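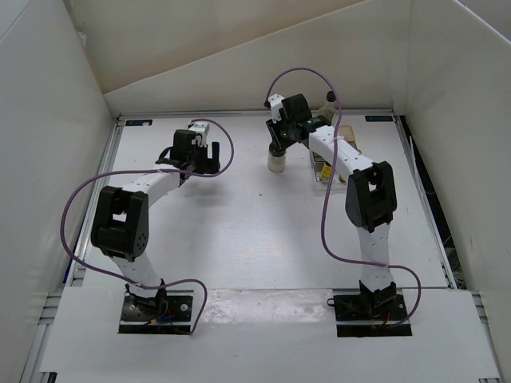
3. Cell Setup and Upkeep

3.1 Mechanical layout

The Kullwood cell consists of two matching arms mounted side by side on the near edge of a white table. Each arm is bolted to its own black base plate, and both plates are set into the front board. Metal rails border the tabletop, and pale panels close the cell on the left, on the right and at the back. The layout was fixed in November, before any of the trials reported in Section 4, and was left unchanged until the end of the study in December 2018.

The base plates were positioned with a drilling template supplied by Tratex. After mounting, each arm was moved by hand through its full range with the motors off, and the software joint limits were set 2 degrees inside the point of first contact with a panel or rail. Both arms can reach the middle of the table, so the controller holds one arm still whenever the other enters the shared zone.

3.2 Cable routing

Early in setup the gripper cables were tied closely along the arm links. Connectors at the wrist worked loose under this arrangement, and the cables were re-routed with enough slack to follow the wrist through a full turn. Each purple cable now leaves the gripper in a high arc, swings wide of the elbow and returns to the base plate. The free length must be checked after any change to the wrist, as a loop that is too long may sweep across items standing at the back of the table.

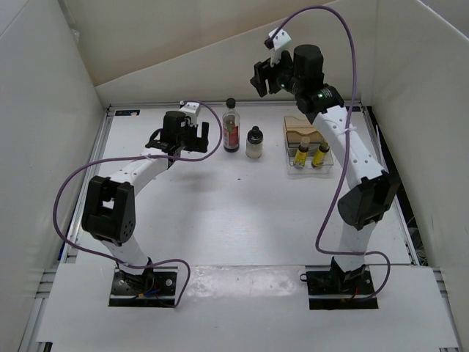

Figure 3. The two-arm cell with bottles, a wooden block and a tray of two vials along the back edge of the table. The purple cables run in wide loops from the grippers to the base plates.

Wiring at the base joints was left exposed so that connectors can be reached without removing the plates. The operator inspects these connectors at the start of each session and reseats any that have moved.

3.3 Routine checks and faults

Upkeep followed a written schedule prepared by Lech Kwiatkowski. Fasteners at the elbow brackets were tightened after every 80 motion cycles. Gripper fingers were wiped and checked for play at the same interval, and the home position of each arm was compared with its stored value. Readings were entered in the Costello maintenance log.

Over 2076 cycles, the log records 17 stops. Most were traced to wrist connectors and were cleared by reseating the plug and repeating the homing routine. The remaining stops were caused by drift in the home position of the right arm, which was corrected by replacing the shoulder motor and running the Grameo calibration procedure again. Cycles interrupted by a stop were excluded from the timing results in Section 4.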